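Stirnurum Clothes Swap and Mending Group
Minutes of the March meeting, back hall, start 7.15pm (late, key wouldn't turn)

Present: as per sign-in sheet. Apologies: three, all by email.

1. Last minutes
Agreed. One correction – the hall deposit was paid in full, not in part. Amended copy in the folder.

2. Matters arising
Kettle replaced. Notice board still not up, wrong screws. Letter to Giton Road primary about the uniform swap has gone, no answer yet. Chase after Easter.

3. Spring swap
Main item, took most of the evening. Hall booked 10am to 3pm, doors to public at 11. Last autumn we took in 366 items and ran out of rails by noon, so Heo (the furniture shop, not the cafe) will lend us more rails if we fetch them and bring them back same day. Van still needed. Two offers, neither definite.

Sorting rules as before: clean, dry, zips working, nothing with a broken heel. Pillows and duvets no. Coats yes but on the end rail, they pulled the middle one over last time.

Long talk about belts. People hand trousers in with the belt still threaded and it gets lost, or goes home with somebody else. Decided belts come out at the sorting table and go in their own tray, one token each. Wording for the handout to be kept short. Shorts to be laid flat and checked at the waistband before they go on the pile.

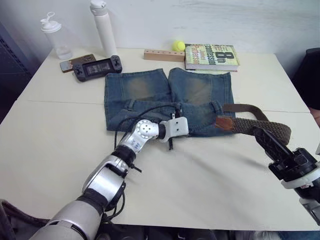 Denim shorts with belt

Token system stays. One garment one token, coats two, childrens things two for one. Someone asked if leftover tokens carry over to autumn. Yes, if they're the green ones. Blue ones are from the old scheme and we can't keep honouring them for ever. Sign to go on the door saying so.

Leaflets: 1000 from Flavunex Print, quote accepted, colour one side only. Proof to be checked by two people this time after the business with the postcode. Delivery rounds to be split by street, list going round by email. Shops on the parade will take a pile each. Library will take them as long as there's no price on the front.

4. Mending table
Going well. 56 repairs since the new year, mostly hems and pockets, a fair few knees. Machine no. 2 is skipping stitches again – needle changed, no better, needs a proper service. Agreed to spend up to £15 on denim needles and heavy thread in the meantime as jeans are what we get most of.

Patching: inside patch first, then stitch over. Iron-on ones have been coming off in the wash, stop giving them out. Box of old denim for patches is nearly empty, so please keep back any legs that are past saving. Spare buttons sorted into jars now, thank you, much better.
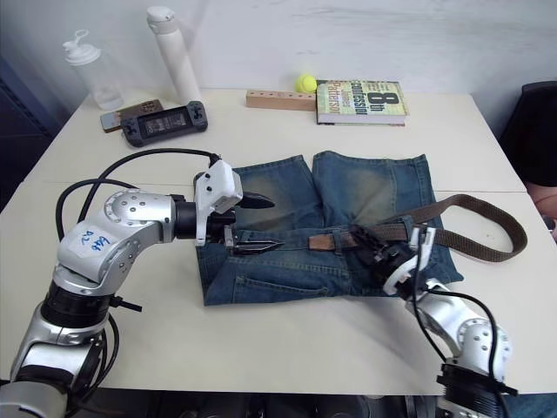

Concern was raised that the mending table turns people away at half past two when the hall isn't due back untill three, and that two women at the last session had waited with coats and gone home with nothing done. Reply from the table that packing up takes the full half hour. Suggested a numbered ticket on arrival, last ticket at 2pm. Try it for one session and report back. Unfinished jobs can be left with a name and phone number pinned on.

5. Folding and display
Trousers and jeans folded on tables, everything else hung. Fold in half lengthways then up, waistband facing out so the size can be read. Sizes on card dividers, not stickers, the stickers left marks on the tables and we got a note about it from the hall.

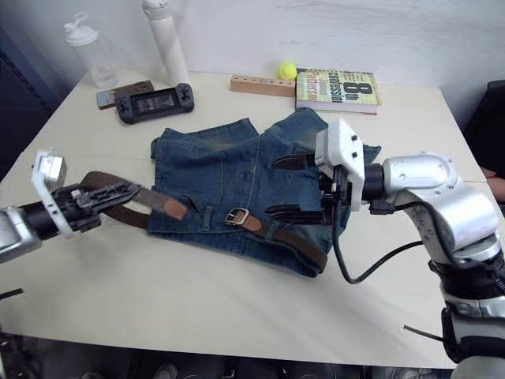 Tables along the long wall, a gap left by the fire door. Children's end nearest the toilets. Mirror – we have one, need another, full length if poss. Changing corner with a curtain worked fine, do the same again but pin the bottom.

Anything left at 3pm to be bagged for the charity collection. Bags to be tied and kept under cover, last lot got rained on and were refused.

6. Money
Balance read out, no questions. Tea and cakes covered the hall hire with a bit over. Float to be in pound coins please, no more twenties.

7. AOB
Radiator by the stage still stuck on. Reported again.
Lost property: one glove, umbrella, a lunchbox. Going to the charity bag if not claimed.
Request for a darning evening. Enough hands up to try one in April, bring own wool.

Closed 8.50pm. Next meeting same place, date by email once the hall confirms.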